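# Kit Praltura de dos brazos para mesa

Praltura es un kit de manipulación con dos brazos pensado para montarse en casa o en un taller compartido. Se entrega sin ensamblar, con tornillería clasificada por bolsas y una guía impresa de 37 páginas. No hace falta soldar. Sí hace falta una mesa firme, una tarde larga y alguien que sujete el segundo brazo mientras se atornilla la base.

El kit nació en un taller de barrio donde varias personas querían trabajar con dos brazos a la vez sin ocupar una sala entera. De ahí vienen casi todas las decisiones de diseño: bases en las esquinas delanteras, estructura de perfil de aluminio, paneles laterales que se quitan a mano y cableado que sale por abajo.

## Qué incluye

- Dos brazos con pinza de dos dedos
- Dos cámaras de muñeca con su soporte
- Bases negras de fijación al borde de la mesa
- Perfiles de aluminio para los postes y el carril delantero
- Paneles de fondo y laterales
- Juego de llaves, bridas y 6 metros de funda para cable
- Fuente de alimentación Allberg con interruptor de corte

La mesa no está incluida. Tampoco el ordenador, ni los objetos de trabajo.

## Montaje

El orden recomendado es carril, postes, bases, brazos y paneles. Quien pone los paneles antes que los brazos acaba quitándolos, porque no queda sitio para girar la llave en la parte de atrás. Los cables de las bases se dejan sueltos hasta el final y se agrupan cuando los dos brazos ya han hecho un recorrido completo.

El bucle de cable que pasa por encima de la muñeca debe quedar holgado. Si se tensa demasiado, el brazo pierde recorrido al estirarse hacia el centro; si sobra mucho, se cruza por delante de la cámara. La guía trae una plantilla recortable con el largo correcto.

El tiempo de montaje depende de la experiencia. En nuestro taller, la primera unidad nos llevó casi 23 horas repartidas en varias sesiones, contando dos bases mal orientadas y un perfil cortado al revés. Las siguientes fueron bastante más rápidas.

## Uso con los dos brazos

Los brazos comparten la zona central y pueden entrar juntos en un mismo recipiente. Para las pruebas usamos galletas de juguete: son ligeras, hay formas distintas y no pasa nada si se caen. La bandeja de cuatro por cuatro compartimentos obliga a bajar las pinzas con cierta precisión, sobre todo en la fila del fondo, donde las dos trabajan muy cerca. 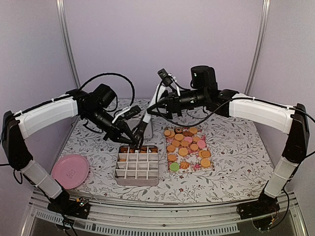
La separación mínima entre pinzas se ajusta en el archivo de configuración. De fábrica viene con un margen amplio. Conviene mantenerlo durante los primeros días y reducirlo poco a poco, siempre con la velocidad limitada y con el interruptor de corte a mano.

Los dedos de las pinzas son intercambiables. Se sueltan con dos tornillos y se venden en blanco y en negro, con la misma geometría. Para piezas redondas y planas recomendamos entrar desde arriba y cerrar despacio. Los bordes ondulados agarran mejor que los lisos; con las piezas lisas ayuda pegar una tira fina de goma en la cara interior del dedo.

## Superficie de trabajo

Cualquier superficie plana sirve, pero los brillos dan problemas a las cámaras de muñeca. Cubrir la mesa con tela o papel mate suele bastar. Un estampado suave no molesta, y en nuestras pruebas nos interesa que lo haya – en una cocina o en un comedor el fondo rara vez es liso.

Con bandejas transparentes hay que tener más cuidado. El borde se pierde con facilidad en la imagen, y el brazo puede apoyarse en él sin que el programa lo tenga en cuenta. Una bandeja estampada facilita bastante el ajuste. Si además se coloca en ángulo respecto a la mesa, la prueba es más exigente y más parecida al uso real, con piezas sueltas, piezas amontonadas y algún objeto cotidiano cerca, como una taza.

## Mantenimiento

- Reapretar los tornillos de la muñeca tras la primera semana de uso.
- Limpiar las lentes con un paño seco, sin productos.
- Revisar la funda del cable donde roza con el codo.
- No engrasar las articulaciones. Van selladas.

Las marcas en las cubiertas blancas son normales y salen con agua y jabón neutro.

## Compatibilidad

El kit funciona con el controlador Birhane y con su versión anterior, aunque esta última no admite las dos cámaras al mismo tiempo. Los archivos de las piezas impresas se entregan con el pedido y se pueden modificar para uso propio.

## Notas del taller 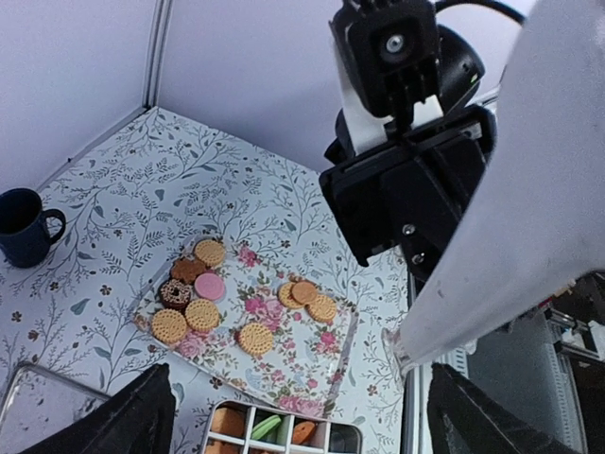
**Drambridge, septiembre**

Hemos cambiado el soporte de la cámara de muñeca. El nuevo tiene una ranura alargada que permite inclinarla sin desmontar la pinza. Los pedidos que salgan a partir de este mes ya lo llevan; para kits anteriores se puede pedir el archivo y imprimirlo en cualquier máquina de cama mediana, con relleno alto y sin soportes.

También hay bases de repuesto en existencias. Los paneles laterales sueltos siguen agotados y volverán con el próximo lote.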